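May 25, 2022

Workshop notebook - natural dye bench, paper and cloth

Finally got the Grudum logwood chips soaking and I'm thrilled with what they're giving. The purples on cloth are deep and a bit smoky, and the paper side is coming along too. Krystyna wants a range from pale lavender up to near-black by September, so everything from here on goes in the book, even the duds.
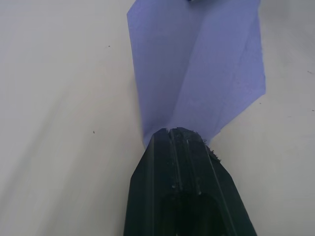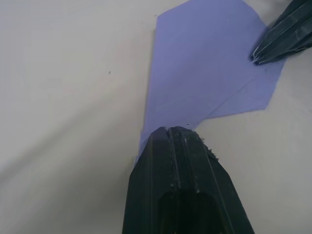

Lavender paper, folded, on the pale tabletop.

Why does the same logwood bath go purple one day and brown the next?

Mostly it's the water. Logwood shifts with acidity: a bit of chalk or washing soda pushes it to blue and violet, a splash of vinegar drags it to orange-brown. Our tap water changes after heavy rain, and I'd been blaming the chips.

So, today's runs, all on the scoured Wróbel cotton, alum mordant:

- Bath A, tap water, nothing added. Muddy plum. Fine, bit dull.
- Bath B, tap water plus a pinch of chalk. Gorgeous! Proper violet, very even, hardly any streaks even where I forgot to stir.
- Bath C, rainwater from the tank. Reddish brown. Igor loves it and has already claimed the swatch for a cushion.

Weighed the dry cloth for B at 122 g before it went in. Pot was the big enamel one, kept just under a simmer for 2 hours, then left to cool with the cloth still in it. I think the slow cool does more for the colour than the heat, but need to test that properly - same bath, one piece out hot and one left overnight.

Note for Darius: the chalk goes in as a slurry. I tipped it in dry the first time and got pale freckles all over one corner. They look kind of great, to be fair, and I've pinned that piece up over the sink.

Iron next. Genowefa's old recipe card says to dip for "one Hail Mary", so I timed her saying one and it came to 14 seconds. Dipped an offcut from B for that long and it went from violet to a soft slate grey, lovely against the undipped half. A second offcut left in longer went nearly black and feels harsher in the hand. Short dips from now on, and a good rinse after.

Still to do:

- Lightfast strips in the north and west windows, half of each covered with card
- Second bath from the same chips (B's chips are drying on the rack, don't bin them!)
- Order more alum, we're down to the last jar
- Ask Roman if the Trumon pH strips are any good below 5, mine all read the same

Exhaust bath from B is in the lidded bucket by the door. Planning to put silk in it tomorrow, very keen to see what that does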